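## 4.2 Who rinses, and what they call it

I went into the Buckley interviews thinking I'd be writing about money. Rent, power bills, who shouts the groceries - the usual share house material. What people wanted to talk about was dishes. Of the 40 households on our list, 75 people sat down with me, mostly at their own kitchen benches, and I kept having to drag them back to the question sheet (after the first week I stopped dragging).

The word that caused the most trouble was "rinsed". For some housemates it meant a quick run under the tap. For others it meant a scrub, so that whatever went into the machine was as good as clean already. People who'd lived together for years had never compared definitions, and I watched two of them do it in front of me over a plate of biscuits.

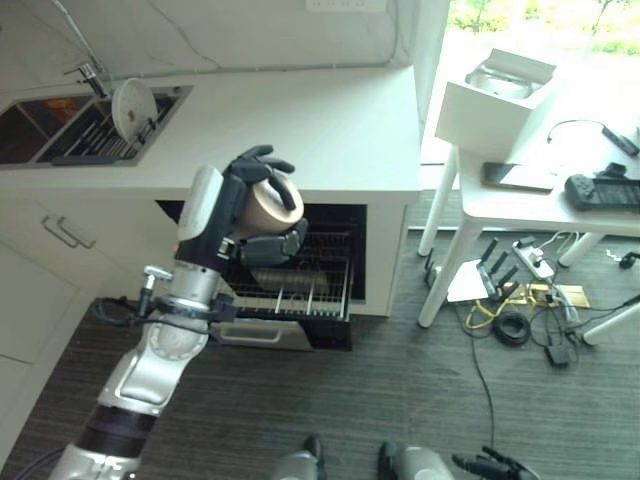
*Figure 3. Cup at the open dishwasher, rack pulled out.*

Loading was the other sore point. I coded loading remarks separately from rinsing remarks, following the Walomier scheme, although I dropped its category for "supervision" and used "redoing" instead. Redoing is when someone shifts a thing another person has already put in. Hardly anyone admitted to it, and nearly everyone had a housemate who did it! I have left those accounts uncorrected in the tables, so the totals for "I do it" and "they do it" don't match.

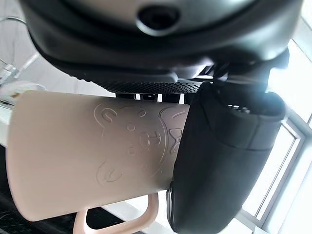
Muireann Hennessy wrote in her comments on the draft that redoing might be better read as care, or at least as habit, and that I was too quick to file it under conflict. She has a point. I went back through the transcripts and moved five passages, and I've marked them in the appendix so readers can argue with me.

One household on Brullov Street had a written roster and loved it. Another had a roster nobody had looked at since May, still stuck to the fridge, and they seemed fond of it too.

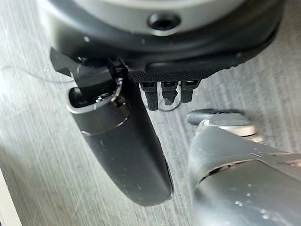
**Eoin Lynch**
Interviewer and lead author, Trusteneck Household Study

A note on timing, which I should have raised earlier. I did most of the visits after tea, when the day's dishes were fresh in everyone's mind - sometimes a bit too fresh. On the one Tuesday when I came by at breakfast, the same people talked mainly about 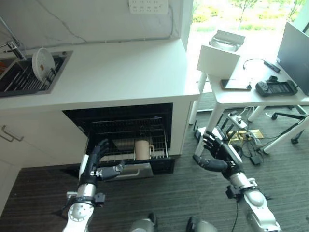 lunchboxes, and who had walked off with the good lids. I'd want a second round of morning visits before saying anything firm about how often these quarrels come up. The wording people used for rinsing held steady at both times of day, so I've kept those counts in, and the loading remarks are split by visit in the next section.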